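Section 2: Sorting Cell - Set-up and Daily Working

Titach Two-Arm Bench Cell, Trumwood site
Issue 2, Sep 24, 2018
Document 2244

2.1 Who this section is for

This section is for bench staff at Trumwood who sorted returned brick sets by hand and who now share that work with the cell. It covers preparing the bench, loading a batch, starting a run and dealing with parts the cell leaves behind. It does not cover arm replacement or wiring faults. For those, see Section 6.

Sorting into trays is now done by the arms. Three jobs stay with bench staff: laying out parts, checking the filled tray and deciding what happens to parts that cannot be identified. The job sheet for the post was changed in January and a copy is kept with the shift log. Staff who have not signed the new job sheet must not start a run.

2.2 Before you begin

You will need:
- one round divided tray, clean and dry
- one batch of parts, 50 parts at most
- the batch card, printed from Sturnico
- a soft cloth

CAUTION: The arms can move without warning when the cell is in the Ready state. Keep hands, sleeves and lanyards off the tabletop unless the cell is in Hold.

CAUTION: Do not lift or re-route the arm cables. A cable that has been pulled tight can stop an arm short of its position and spoil the run.

2.3 Preparing the bench

1. Set the cell to Hold at the control panel. Wait for the panel to show HOLD before you reach in.

2. Wipe the tabletop. Light scuffs do no harm. Report any raised mark or chip in the surface, as a gripper tip can catch on it.

3. Look along the front slot where the arms are mounted. Remove any parts that have dropped in, using the plastic tweezers. Do not use metal tools in the slot.

4. Place the tray on the left side of the tabletop, within reach of the left arm.

5. Scan the batch card. The batch name appears in Sturnico and on the panel.

6. Lay the parts on the right side of the tabletop. Leave a finger's width between parts where you can. Parts may be any way up.

Note: Under the old method parts were tipped out in one heap and picked over. The cell can work from a heap, but it will leave more parts behind and you will spend the time saved on clearing them.

2.4 Starting a run

7. Step back from the bench and press Ready.

8. Check the panel for error codes. Code 209 means that the tray has not been found. Go back to Hold, move the tray slightly towards the centre of the table and press Ready again.

9. Press Run. Stay within sight of the bench until the first part has been placed. After that you may carry on with other work in the same room.

The tray has a round centre compartment and an outer ring split into sections. Large bricks may rest on the centre wall. This is accepted as long as the brick does not stop the gripper from reaching the ring.
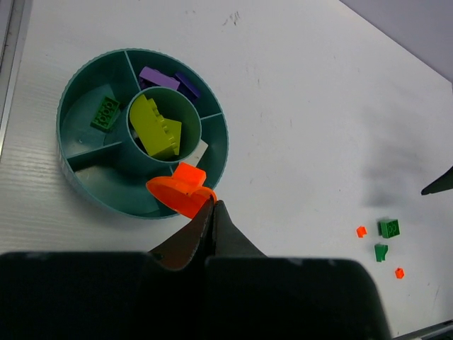 Fig. 2-1. Orange part held at the edge of the tray, with parts still to be sorted at right.

2.5 During a run

The panel shows the number of parts placed and the number left. The figures are for planning your own work and are not used to measure staff. This was agreed when the cell was brought in and applies to all shifts.

You may pause a run at any time by pressing Hold. No reason has to be given. The cell finishes closing or opening the gripper and then stops. A part that is in the gripper stays there until the run is started again.

Check the tray from outside the bench at least once in each run. Look for:
- small parts resting on the rim
- a brick lying across a divider
- flat parts hidden under a large brick

If a part is on the rim, press Hold, push the part into the section shown on the batch card and press Run. Do not push parts in while an arm is moving, even if it is the other arm.

Note: The two arms work at different speeds. One arm standing still over the table does not mean that the run has ended. Wait for END on the panel.

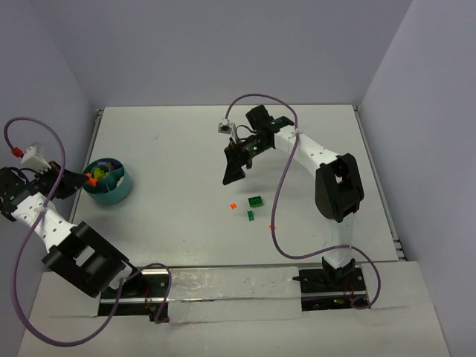
2.6 After a run

10. Press Hold and take out the tray. Keep it level.

11. Check each section against the batch card. Correct any wrong placing by hand and enter the number of corrections in Sturnico.

12. Collect the parts left on the tabletop. Sort those you can name. Put the rest in the Sayce box, which is emptied at the end of each shift.

13. If more than two parts of the same type were left behind, write the type in the shift log. The cell settings are reviewed from the log, so an entry is more use than a spoken report.

14. Fit a clean tray or, at the end of the shift, switch the cell to Off and leave the tabletop clear.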